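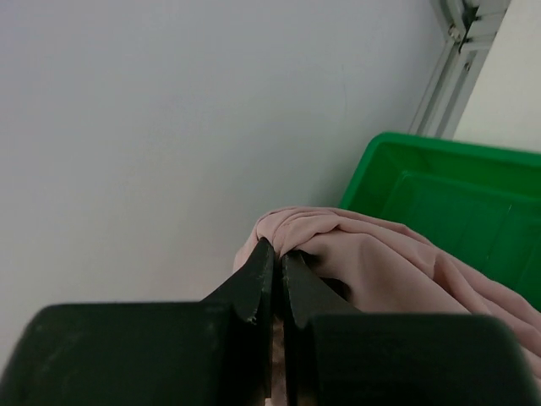 Forum: Handling and Assembly Cells > Standards and Working Practice
Thread: Draft practice note, gripping of textiles from trays: comments requested

hsmadi_moderator
Posted 10 Sep 2020

Members are invited to comment on the following draft, prepared for inclusion in the Huvbridge working practice notes. It applies to two-fingered grippers with rigid fingertips that lift thin cloth from, or place it into, open plastic trays. It does not apply to suction or needle grippers, which will be covered separately.

1. Scope of a pick. A pick begins when the fingertips first touch the cloth and ends when the cloth is released or the attempt is abandoned.

2. Fingertip inspection. Fingertips shall be inspected every 1,000 picks. Scuffing and wear marks along the beveled edges are acceptable. Any burr that catches a cotton swab is grounds for removal from service.

3. Approach. The fingers shall approach the cloth within 6 degrees of perpendicular to the tray floor, unless the cell has been qualified at another angle.

4. Closing force. The force shall be set for the thinnest cloth in the batch and recorded on the cell sheet.

5. Tray position. Trays shall be located against a fixed stop. Friction alone is not an acceptable means of location.

6. Failed picks. After two failed attempts on the same item, the cell shall pause and call the operator.

7. Qualification. A cell is qualified for a given cloth when it completes 90 of 100 consecutive picks without operator assistance.

Comments should cite the clause number. Replies that propose wording are of more use to the editors than general remarks.

Hadi Smadi
Moderator, Standards and Working Practice

kullitz_cells
Clause 3 cannot be adopted as written. Cloth in a tray is seldom flat. Where it is gathered into a mound, the best place to grip is the ridge of a fold, and the ridge may face any direction. Our cells at Kullitz choose the approach angle from the fold. Under the draft, every one of them would need separate qualification at every angle, and no site will do that.

Proposed wording: "The fingers shall approach across the fold to be gripped. The range of approach angles shall be stated on the cell sheet and included in qualification."

We have no objection to clauses 1, 2 and 4.

joshi_quality
The proposed wording for clause 3 is supported in part. The difficulty is tray contact. A steep approach keeps the broad finger bases clear of the rim. A shallow approach near a corner does not, and a rim strike can move the tray off its stop without stopping the robot. If the angle is to be left open, a clearance requirement is needed in its place.

Clause 7 is a more serious concern. A pass mark of 90 in 100 is low for a cell that runs unattended between shifts. It also fails to say what counts as a success. A cell that grips a fold, lifts it, and leaves the rest of the cloth lying across the tray has a firm hold on the material. Under clause 1 the pick has not ended, and under clause 7 it may later be counted as complete. The note should state that the whole item must be clear of the tray before it is counted.

kullitz_cells
In reply to joshi_quality: clearance from the rim is accepted as a requirement. The definition of success is not. Some tasks call for the cloth to be dragged or unfolded within the tray, and it never leaves it. Success has to be defined by the task on the cell sheet.

grivonberg_training
May I raise a point on clause 6. Two attempts is too few for training runs, where the operator is already standing at the cell and the purpose is to record how the arm recovers from a poor grip. We would ask for an exemption where an operator is present and has the stop button within reach.

A small matter on clause 5. We use the shallow trays with molded ridges in the floor. Thin cloth settles into the recesses, and the fingertips then have to go lower than expected. The note should require that the lowest permitted fingertip height be measured from the highest point of the tray floor. One of our sites measured from the recess and scored a row of trays before it was noticed.

tblayout
Agree with grivonberg_training on height. Disagree on the exemption. Every exemption for training runs ends up applied to production by the second month. Keep clause 6 at two and let training sites file a deviation like everyone else.

grivonberg_training
A deviation takes our site until the following April to get signed. That is the reason for the request.

joshi_quality
That is a fault in the deviation procedure and should be corrected there. Clause 6 protects the cloth as well as the equipment. Repeated pinching at one point marks some fabrics permanently, with or without an operator present.

On clause 4, please add that the force be checked again after any fingertip change. New tips and worn tips do not hold the same cloth in the same way at the same setting.

hsmadi_moderator
Thank you for these replies. The following changes will be carried into the second draft.

Clause 3: Kullitz wording adopted, with an added sentence: "At all permitted angles, no part of the gripper shall touch the tray rim."

Clause 4: recheck after fingertip change added.

Clause 5: fingertip height to be measured from the highest point of the tray floor. This will become clause 5a.

Clause 7: success to be defined on the cell sheet. Where the sheet is silent, the whole item must be clear of the tray. The pass mark remains at 90 in 100 for the present. The objection from joshi_quality is recorded.

Clause 6 is not settled. The text stands at two attempts, and the question of training runs remains open for comment in this thread.

kullitz_cells
Accepted for clauses 3 and 7. On clause 6, we could support a limit of 6 attempts with an operator present, provided the gripping point is moved after each failure. That would answer the concern about marking the fabric.

joshi_quality
Moved by how much? Without a distance the condition cannot be audited.

kullitz_cells
By at least the width of the fingertip. I will send wording to the moderator.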